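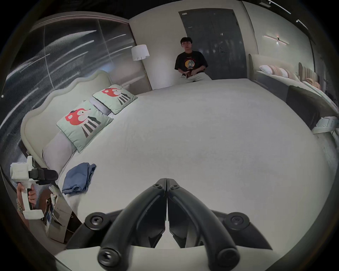

Kosside hand-held gripper, compared with the Koltlow: a review after 27 sessions

I bought the Kosside in February and have used it for recording folding work with clothes, mostly T-shirts and small towels. For part of the time I had also a Koltlow, which a colleague lent to me. Both are tools of the same kind: you hold the gripper in your hand, you close the fingers with a trigger, and a camera on top records what the fingers do. The recordings are later used to teach a robot arm. I write here only about the hand tools, as I have not yet tried either of them on an arm.

Weight and handle

The Kosside feels heavier in the first minutes, but the weight is close to the wrist and I got used to it quickly. The Koltlow is lighter and its handle is thinner. People with small hands preferred it. After 20 minutes of continuous work I prefer the Kosside, whose trigger needs less force near the end of its travel.

Fingers and cloth

Cloth is a difficult material for every gripper. A box has edges, and a shirt has edges only where you make them. For the shirts I work with one gripper in each hand, one to pinch a fold and the other to pull on a sleeve. The curved fingers of the Kosside come together gently, and with some practice you can lift one layer and leave the layer under it. With thick seams this is easier than with the flat part of the cotton.

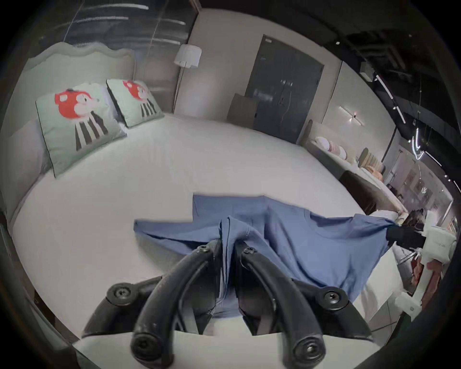 Can I use two different grippers together, one in each hand?

It is possible if both cameras record at the same frame rate and you start them from the same controller. You must calibrate each gripper separately, and you should always keep the same one in the same hand.

I made one test to compare the two models. I picked up a single sleeve from a flat shirt 63 times with each of them. The Kosside missed 5 times and the Koltlow missed 20 times. Most of the misses came when I approached too flat, so a more patient user would perhaps get a smaller difference.

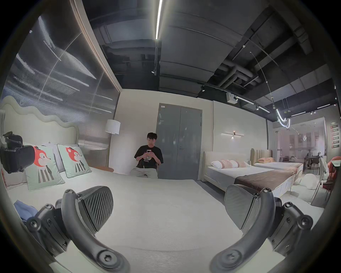
The pads wear out, and this is my main complaint. On my Kosside the surface of one pad became smooth at the front after the first month, and then it began to slip on thin cotton. A new pair comes from the shop Irton, and the delivery was quick, but in my opinion a spare pair should be in the box. Changing them needs a small hex key and a little patience.

Camera and software

The wide lens is good for this work, because you see the fingers and also most of the room. The edges are strongly bent, so do not expect to measure anything there. I used the Rai controller for both grippers. It found the Kosside at once. The Koltlow had to be connected again after each pause, and twice I lost a recording in this way.

My opinion

For rigid objects I would buy the Koltlow and save the money. For clothes I will keep the Kosside. I give it four stars, and the missing star is for the pads.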